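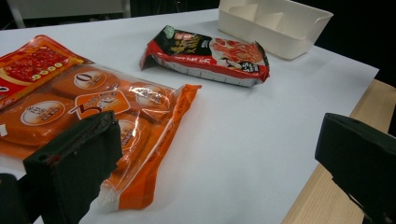 Last edited 16 October 2023

Kamarul Setiawan

1/ I moved to a new country in January and I want to write a little about reading food labels in a language you are still learning. Maybe it helps someone who is in the same situation.

2/ In my first week I went to the shop with a dictionary on my phone. I needed almost one hour to buy rice, oil and something for breakfast. I came home with buttermilk, and I had wanted plain milk.

3/ So I made a rule. Every time I shop, I buy one packaged thing which I do not know, and before I open it I read the whole package aloud. Also the small text on the back.

4/ Packages are good teachers for a beginner. The sentences are short, and the same words come again and again. "Store in a cool place." "Once opened, use within three days." After a month I did not need to translate these anymore.

5/ The verbs are mostly commands. Shake, stir, keep, tear, heat. My course book put commands in chapter 18, and I was at chapter four. The soup packet was a long way ahead of the book.

6/ Now the difficult part: dates. "Best before" and "use by" are two different things, and I mixed them up for a long time. My neighbor Njål Tangen explained it to me on the stairs. The first one is about quality and the second one is about safety. I had thrown away a lot of good crackers.

7/ Second difficult part: names of ingredients. I keep a notebook for them, one page for each letter. I have about 1000 words in it, and I admit that many are kinds of sugar and starch.

8/ Somebody asked me if an app would be faster. Yes, for sure. I use one when I am tired. But what I write by hand stays longer in my head.

9/ Caoimhe Quinlan from my evening class does the same with shampoo bottles. We tested each other last week and she won. She knew the word for "rinse" and I did not.

10/ If you want to try: begin with food you already know well from home. You can guess half of the text, and then you only have to learn the other half.

11/ One question for people who speak the language from birth. Why do some packages say "serving suggestion" next to the picture? I understand both words, but I still do not understand who needs to be told.

12/ Thank you for the answers about the serving suggestion, I have read all of them. Next time I will write about letters from the landlord, where the verbs are much less friendly.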